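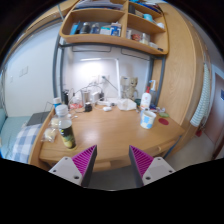

Slide 1. The desk as people really keep it

Good morning, and thank you to the Bettencourt residence office for the invitation. My name is Ezequiel Olvera, and I advise on room use for the Brundham student housing program.

We asked residents to leave their desks as they were. Please give the audience a moment with this one before speaking. It is a small wooden desk with drawers, and most of the back edge is taken up by a power strip, chargers and other small items. Food and drink sit on the left. There is still a good deal of open wood in front, and that is the point to bring out.

Slide 2. What the survey covered

The survey took in 253 rooms in two buildings, Grado and Rumemico. Residents were asked where they eat, where they study and where they charge their devices. In almost 10 rooms out of every dozen, the answer to all three was the desk.

Pause for questions on method. The full questionnaire is in the handout, page 2.

Slide 3. Recommendations for residents

Keep power at the back. Where a strip already runs along the wall side of the desk, leave it there and bring the cables forward only when they are needed.

Give drinks a fixed place, away from chargers and adapters. A bottle with a screw cap is preferred to an open cup - please stress this, as the housing office replaced 583 desk surfaces and drawer fronts over the life of the present furniture contract, many of them for liquid damage.

Store packaged food in a drawer or on a shelf overnight. Toiletries belong in the cabinet if the room has one.
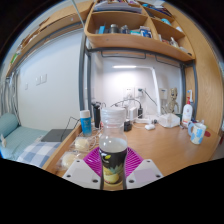
Grado Building, May

Slide 4. Bottle, buns and a mat

Draw attention to the magenta mat under and behind the bottle. Any mat with a raised surface marks out a place for a drink, and residents who use one told us they move their bottle less often. The buns at the left are still in clear bags, which keeps crumbs off the wood.

Mention the lighting as well. The light strip under the shelves takes up no desk space, and new rooms in Rumemico will be fitted with one.

Slide 5. Next steps

The revised room guide goes to print after the review period. Comments may be left at the front office of either building until 5 p.m. on the closing date shown on the handout.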